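Fall Walk-Through Checklist, with Comments
Skenerance Community House, 458 Rarham Street
Walked and written up by Elif Naz Tatlı, October 16, 2023

Good morning, everybody, and thank you for letting me poke my nose into every closet again. I know it's a nuisance to have somebody opening cupboards while you're trying to run a toddler music hour, and you were all very gracious about it.

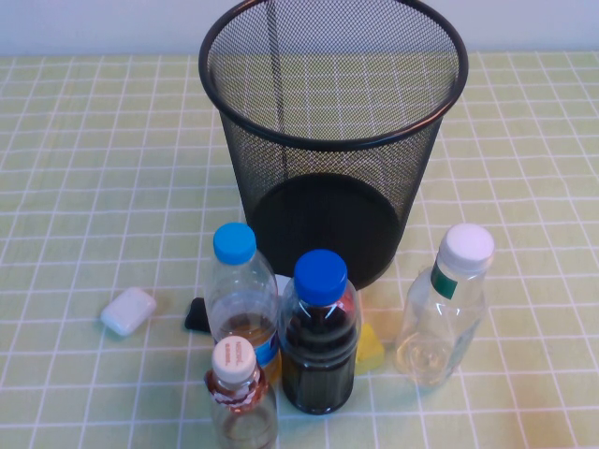
As in the spring, I've marked each item OK, FIX SOON or FIX NOW, and then added whatever came into my head while I was standing there. If you only have a minute, read the FIX NOW items and come back for the rest over a cup of tea. There are three of them and none is terribly expensive, though one will take an afternoon and a person who doesn't mind a ladder.

1. WAYS OUT

1.1 Front doors open fully and without a key from inside - OK
They swing beautifully since the hinges were done. The left one used to need a hip, as some of you will remember.

1.2 Side door to the parking lot - FIX NOW
The door itself is fine. The trouble is the stack of folding chairs leaning beside it, which slid across the opening when I pushed the door from outside. I moved them to the far wall myself and they had crept back by the time I'd finished the kitchen (I do understand, it's the handiest spot in the building, and whoever is setting up for supper has their hands full). Please find them another home. The alcove under the stairs would be my first choice if the holiday boxes could go up to the loft.

1.3 Exit signs lit - FIX SOON
All bright except the one at the end of the back hallway, which flickers. You can still read it, but it won't get better on its own.

1.4 Emergency lights, test button held down - OK
Every one came on. I held each button until my thumb complained.

1.5 Outside steps and handrail - FIX SOON
The rail on the garden side has a bit of wobble at the bottom post. It holds if you lean on it gently, but people don't lean gently when they're slipping on wet leaves. Please have it tightened before November, when the evening classes start letting out in the dark.

2. FIRE

2.1 Extinguishers in place, gauge in the green, tag current - OK
All good. The one in the hall had a scarf hanging on it, a very pretty blue one, now in the lost and found.

2.2 Smoke alarms - FIX NOW
The alarm in the upstairs reading room did nothing at all when I pressed the button. I put in a fresh battery from my own bag and it still did nothing, so the unit needs replacing. Reading the date on the back, I'd say it has earned its retirement. The others all shrieked properly, and I apologize again to the quilting group.

2.3 Boiler room clear of storage - OK
What a change from last time! I could walk right around the boiler with my arms out. Whoever did that, please take a bow.

2.4 Evacuation plan posted and correct - FIX SOON
The plan by the front desk still shows the old doorway into the craft room, the one that was walled up. A visitor following it would meet a bookcase. I've penciled in the correction on my copy and left it in the office tray, and a fresh printout will do nicely.

3. ELECTRICAL

3.1 Cords and plugs in good shape - FIX NOW
The brown extension cord behind the stage has a split in its outer cover, close to the plug end, where you can see the colored wires inside. I unplugged it and tied a note to it. Please don't tape it up and put it back to work - a new one costs less than a pizza, and I will happily go and get it if that's easier for everybody.

3.2 No power strips plugged into other power strips - OK
The office has kept its promise. I'm proud of you.

3.3 Panel door closes, switches labeled - OK
The labels are in three different people's handwriting, but I could follow them. Number 4 says only "hall?" with the question mark. I tried it, and yes, it's the hall, so I crossed out the question mark.

4. KITCHEN

4.1 Refrigerator temperature - OK
Steady and cold. The little thermometer had wandered behind the pickles, so I moved it to the front of the middle shelf. I'd love for it to stay there.

4.2 Range hood and filter - FIX SOON
The filter is sticky. It lifts out if you push up and then toward you, and a soak in hot water with dish soap overnight will bring it back. I did mine at home this way for years and never bought a new one.

4.3 Cleaning products away from food and out of reach - OK
The cabinet latch works and everything inside was in its own labeled container. Do keep it that way. My aunt once poured floor cleaner from an unmarked jug into a vase, thinking it was water, and we still hear about those tulips.

4.4 First aid box - FIX SOON
Burn dressings are low and the tweezers have left us. The list of what belongs in the box is taped inside the lid, so whoever does the shopping can copy it straight from there. Baysal, the pharmacy on the corner, usually has everything on it.

5. FLOORS, STAIRS AND ROOMS

5.1 Floors dry, even, free of trip spots - FIX SOON
The runner in the entry has begun to curl at the corner nearest the coat rack. I stamped on it, as one does, and it curled right up again. Double-sided rug tape would hold it through the winter. If it doesn't, I would retire the runner altogether and use the rubber mat from the basement.

5.2 Stair treads and edges - OK
Solid all the way up. The white edging is a great help to those of us with new glasses.

5.3 Shelves fixed to the wall - OK
I gave each one a good tug. The tall unit in the reading room has the heavy atlases on top again, and I'd rather see them on the bottom shelf, where they'd also be kinder to people's shoulders.

5.4 Room capacity posted - OK
The card in the main hall is up and readable. A small plea to the people planning the winter concert: please count chairs against the card before the tickets are printed, and remember that the musicians are people too and take up room.

6. OUTSIDE

6.1 Parking lot lights - OK
All working. I came back after supper to check, and the lot looked very cheerful.

6.2 Gutters and drains - FIX SOON
The downspout by the bicycle rack is packed with leaves, and water has been running over the path there. It should be cleared before the first hard frost or we'll have a skating rink right where people step off their bikes. This is the ladder job I mentioned, or near enough - please, two people, one of them holding the bottom.

6.3 Playground surface and equipment - OK
The wood chips could use a rake under the swings, where small feet have dug them away. Otherwise everything is tight and smooth. I sat on a swing to make sure, and it held.

MONEY, BRIEFLY

I asked Wunus for a price on the new smoke alarm, the handrail and the gutter together, and they came back with $620 including labor. The cord, the rug tape and the first aid supplies can come out of the ordinary supply envelope. If anybody knows a neighbor who is handy with a railing, the price may well come down, but please let the alarm be done properly and not put off while we look.

I'll come back through when the FIX NOW items are done, and I'll bring the good shortbread. If something on this list seems wrong to you, or if I've walked right past a thing that has been worrying you for months, leave me a note in the office tray or catch me by the coffee urn. The door to the reading room balcony was locked when I came by and I couldn't find the key, so that one is still unchecked.

Elif

Skenerance Community House | 458 Rarham Street | Questions: leave a note at the front desk | © 2023 Skenerance Community House | Back to top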